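Plodance Home Notes
Kitchen / Tables and Racks

Living with a dark table (and a white plastic rack on top of it)

Our kitchen table is dark brown, and I love it more every year. It came from a secondhand place in Fleton, it took two of us and a borrowed van to get it home, and it has been the dish-drying table, the homework table, the glue-and-glitter table and once, for a whole wet September, the tomato table. Dark wood grain looks wonderful in the evening with a lamp on. It also shows every crumb, every grain of salt and every ring from every glass, and for the first few months I wiped it constantly and it always looked streaky anyway.

I've had lots of questions about this one since the oven shelf page, so I've put all my table and rack notes together. Take what you need!

Dry first, then damp

If you change one thing, change the order. I used to go straight in with a wet cloth, which turns flour and dust into a thin gray paste and pushes it along the grain. Now I go over the table with a dry microfiber cloth or a soft hand brush, edge to edge, and catch the lot in a dustpan held just under the rim. Then the damp cloth. Then a dry one again, a different one, folded flat.

The cloth should be wrung out so hard that it barely leaves a trail. If you can see beads of water behind your hand, wring it again. A drop of dish soap in a bowl of warm water is plenty – a squirt is far too much, and leftover soap is the cause of most of those cloudy patches people blame on the table.

Follow the grain

Wipe in long strokes along the grain and finish in the same direction you started. Circles feel more thorough (I'm a born circle wiper) but on a matte dark surface every circle shows when the light comes in low. Long strokes, a little overlap, and the faint marks that do stay behind run with the lines of the grain and disappear among them.

Do your checking from the side. Crouch so your eyes are nearly level with the top and look toward the window. You'll see things down there you'd never spot standing up, and it's so satisfying when it comes up even.

Pale specks

Little pale specks on a dark top are usually one of three things: crumbs or salt that haven't been picked up, dried drips, or tiny nicks in the finish. Try a fingertip first. If the speck moves, it's a crumb, so off it goes. If it stays and feels raised, lay a damp cloth over it for 60 seconds and wipe. Dried milk and flour paste give up nicely that way, and pancake batter usually needs a second go.

If it feels slightly sunken, you have a nick. Leave the scouring pad in the drawer! I fill mine with a wax repair stick one shade darker than the table, rub off the extra with a bit of cardboard and buff with an old T-shirt. Darker blends better than lighter, every time I've tried it. A friend of this page swears by 2000 grit paper for smoothing the wax afterward, and on a solid top with an oil finish I can see it working, but please don't take sandpaper of any kind to a veneer or a printed wood-grain surface. Once the pattern has gone, you can't bring it back.

White rings

A white ring that showed up after a hot mug or a wet glass is often moisture caught in the finish. Give it a day first. Mine have faded overnight more than once while I was busy reading up on remedies. After that, a hairdryer on the lowest heat, kept moving, a hand's width away, with breaks to feel how warm the top is getting. Stop when it's comfortably warm and let it cool. You can repeat it the next day.

The mayonnaise trick? I've done it. It left me with a faint ring and a table that smelled like a sandwich.

Slotted plastic racks

I have a real soft spot for a plain white plastic rack with long slots. They're light, they don't scratch, they go from the sink to the table to the shelf, and they'll hold lids, chopping mats, small plates, baby things, paintbrushes, whatever you like. The open slots let air come up from underneath, so things dry on both sides and you can put them away the same evening.

A few things make them work much better:

Put something under the rack. A tray with a lip is best, a folded towel is next best. Water that drips through the slots and sits on wood overnight will leave a mark, and it will be a striped mark, in the exact pattern of the rack. Ask me how I know.

Turn it now and then. A rack that always stands in one spot leaves a paler or darker patch over the months, especially near a window. I move mine to the other end of the table on Saturday when I do the big wipe.

Load the tall things at the back and point hollow things downward, a little tilted, so they don't trap a puddle in the rim.

Leave a gap between pieces. Seven plates in a rack with air around them dry faster than four squashed up together, and I've tested that far too many times for a grown adult.

Cleaning between the slots

Slots are lovely until they go yellow at the ends. The rounded ends are where the scale and the slime collect, and a sponge just bridges straight over them. An old toothbrush gets in some of the way. A bottle brush does better, and the very best thing I've found is a strip of old cotton towel, cut narrow, threaded through one slot and pulled back and forth like you're flossing a giant tooth. Do one slot, move along, and you're finished before the kettle boils.

For the film that comes with hard water, soak the rack in warm water with a good splash of white vinegar, half an hour or so, then rinse well. For tea and tomato stains, make a paste of baking soda and water, spread it on, leave it while you eat lunch, and brush it away. Sunshine helps too – I've put a tomato-stained rack out on the back step on a bright day and brought it in visibly whiter.

Skip the dishwasher unless the rack is marked as safe for it. Thin plastic can warp in the heat, and a warped rack rocks, and a rocking rack with glasses on it is no fun at all.

Bright rubbery bits and soft toys

Small colorful things always end up next to the rack, and they need a bit of care on a dark finish. Some soft rubber and vinyl will react with certain coatings if it's left in one place for weeks, and you get a sticky shadow in the shape of whatever it was. Rubbery holders, jar grips, bath toys, squishy animals: give them a dish or a cork mat of their own. Bright pink seems to be the color of choice in our house, so at least I can find them all at the end of the day!

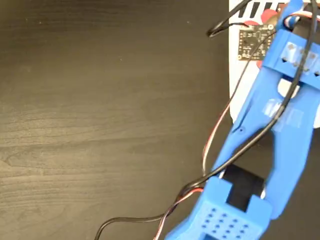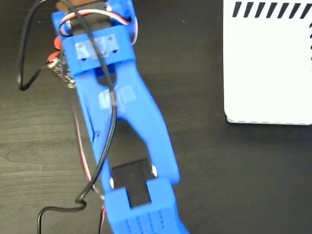
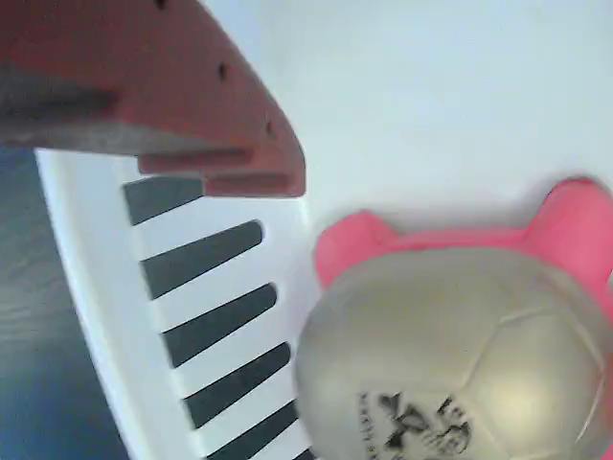 Tape residue is the other big one, and I get more messages about it than anything except oven doors. Clear tape is marvelous stuff until it has spent a summer on a tabletop. Warm the strip with the hairdryer, lift one corner with a fingernail and pull it back slowly, low and flat over itself. Whatever gum stays behind usually rolls off under your thumb. If it won't, put a dab of cooking oil on a cloth, hold it there a minute, rub gently, and then wash the spot with your soapy water and dry it. Test the oil on the underside first if the finish is at all worn.

On plastic, oil works the same way and you can be a lot less cautious. Wash the piece well afterward or it'll gather fluff.

My weekly round

Everything off the table, and I do mean everything, including the fruit bowl. Dry brush. Damp wipe with the grain. Dry buff. Rack flossed and rinsed, tray washed and turned. Felt pads checked under the lamp and the fruit bowl (they pick up grit, and grit scratches, so I replace them as soon as they feel rough). Then the things that live on the table come back, and the things that were only visiting go home to their own drawers.

I don't polish. I used to, and each coat left the top a little shinier in the middle, where I rubbed hardest, than at the edges. If yours has gone that way, several careful washes with barely soapy water will bring it down again. It takes some patience, so do it over a couple of weeks and let it dry fully in between.

Next up is the cutlery drawer, and I've already started cutting cereal boxes for the dividers.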